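Search this site Search Go

How Does a House Stay Warm?
May 16, 2014
By the Grolow team
2 minute read

Heat is always on the move! It travels from warm places to cool ones, so on a chilly night the heat inside your home tries to sneak outdoors. It slips through thin walls, old windows and the tiny gap under the door.

That's why many houses wear a kind of hidden sweater called insulation. It's fluffy stuff packed inside the walls and up in the attic, and it's full of little pockets of air. Heat has a hard time getting through trapped air – your winter coat works in just the same way!

Insulation helps in June too, when the hot air is outside and wants to come in.

Be a draft detective

1. Pick a windy day and ask a grown-up to join you.
2. Cut a strip of tissue paper 10 inches long.
3. Hold it near the edge of a closed window and keep very still. Does it flutter? You've found a draft!
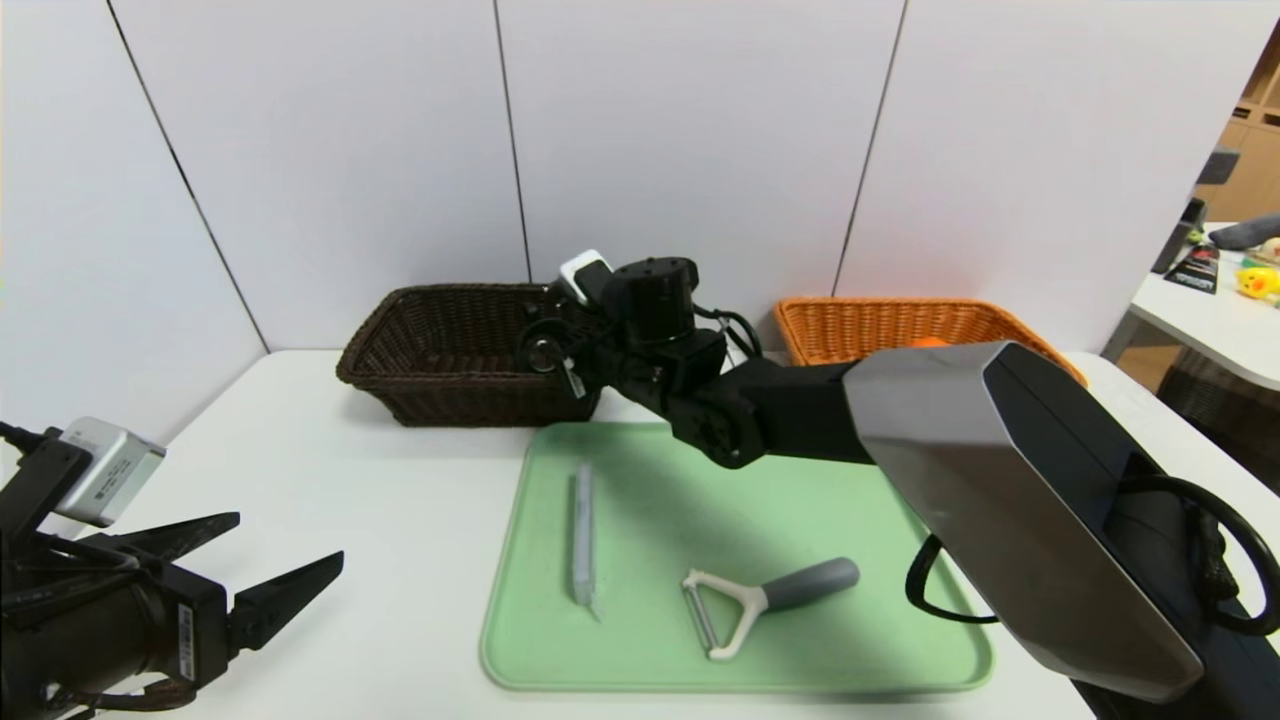
4. Draw a map of your home and mark every draft with a blue star.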